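# Notes from the Carnport visit - how they write their house rules
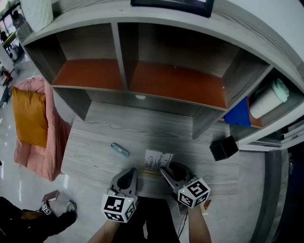 *Desk station at Carnport, with both hand-held grippers in use.*

So I finally got to see the Carnport data floor! I've been pestering Zainab Adeleke for an invite ever since she moved over from Workenine, and she came through in January with a slot on one of their visitor afternoons. I took the early train up from Cillport and was way too early, so I sat in the lobby and read their rulebook cover to cover. It's 20 pages, spiral-bound, and somebody has drawn little hats on the diagrams.

My own interest is pretty narrow. At Rustad we're rewriting our rules for hand-held gripper work, and our current version is a mess (three documents, two of which disagree about gloves). I wanted to see how another shop does it.

The first thing Zainab showed me was the marker cube rule. Each gripper carries a white cube with black square patterns on it, and at Carnport you don't touch the printed faces, period. You pick the gripper up by the handle and you set it down on its stand. Any cube with a scratched face goes in the red bin and gets swapped the same day. We let people wipe ours with whatever is in their pocket, so I wrote that one down in capital letters.

Then there's the desk. I expected a bare tabletop, but their rule is that a desk should look like somebody's desk. Papers on the ledge, a paper cup with a lid up on the shelf, a cloth, a printed card, that kind of thing. What they do care about is liquids: lids stay on, and cups never go on the work surface itself. I like that a lot better than our blanket ban, which everyone ignores anyway.

Sessions run 55 minutes and then you get 15 off, and the break isn't optional. Linnea Midtbø, who wrote most of the current edition, told me the old limit was 90 and that wrists were the reason it changed. She let me try a pair for a few minutes and, well, my forearms had opinions by the end.

They also have a rule about other people in view. Anyone on the floor during a session has signed the same consent form as the operator, visitors included - I signed mine at the front desk before I got a badge. Linnea would like to see colored floor tape marking where you can walk, but that's still being argued over.

My one gripe is cables. The rulebook has half a page on them and it mostly says "keep clear," which doesn't tell a new operator much. I asked whether they'd thought of a set routing, over the forearm or under, and got a shrug and a promise to look at it for the next edition.

Stuff I'm bringing home to Rustad:

- no fingers on cube faces
- the lids rule for cups
- fixed breaks, written into the schedule
- one consent form for everybody

Zainab is sending me the rulebook as a file, and I'll put it in the shared folder when it shows up. The cafeteria does a really good fish soup, by the way.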